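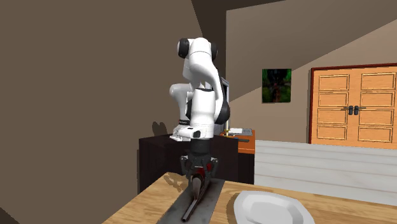

The director of the Rernilstead Public Library would prefer that residents stop apologizing when they bring back a late book. The library ended overdue fines on July 1, and in the first days of the new policy many borrowers still arrived at the desk with coins in hand. "We thank them and we put the book on the cart," the director said. "There is nothing to pay."

The interview took place in the director's office on the second floor, shortly after the board's vote became effective. Under the former schedule, a borrower who owed more than five dollars lost the use of the card. At the time of the vote, 1,468 cards were blocked for that reason, and 179 of them belonged to children under 12.

"A child does not drive to the library," the director said. "A child comes when a parent is free to come. We were closing accounts over a thing the account holder could not control."

The blocked cards have now been restored. Letters were mailed to every household concerned, including those in the Balia neighborhood, where the branch on Yeh Street has the highest share of lapsed cards in the system.
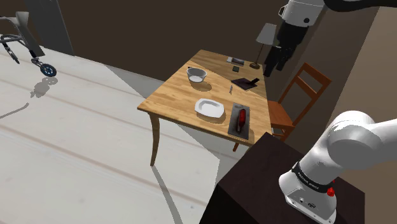
Fines had brought in less each year as borrowers moved to digital titles. The director described the income as small and the work of collecting it as large. Staff at the Yeh Street branch spent part of every shift explaining charges – often to people who then left without borrowing.

The library will continue to bill for items that are lost or badly damaged. A book that is 62 days overdue is treated as lost, and the charge is removed when the book comes back. Museum passes and items borrowed through the Patora regional exchange remain subject to the rules of the lending institution.

Asked whether borrowers would now keep books as long as they pleased, the director was direct. "Some will. Some did before. A person waiting for a popular title should not notice any change, and if the waiting lists grow, we will go back to the board with the numbers."

A further 500 letters will go out later in the summer to former cardholders who have moved within the county.

Shared 62 times
3 comments

Reader comment: My daughter's card was blocked for two years over one picture book. We will be there this week.

Reader comment: Does this cover DVDs as well? The article does not say.

Reader comment: I paid my fines for thirty years and never minded. I hope the waiting lists are watched closely.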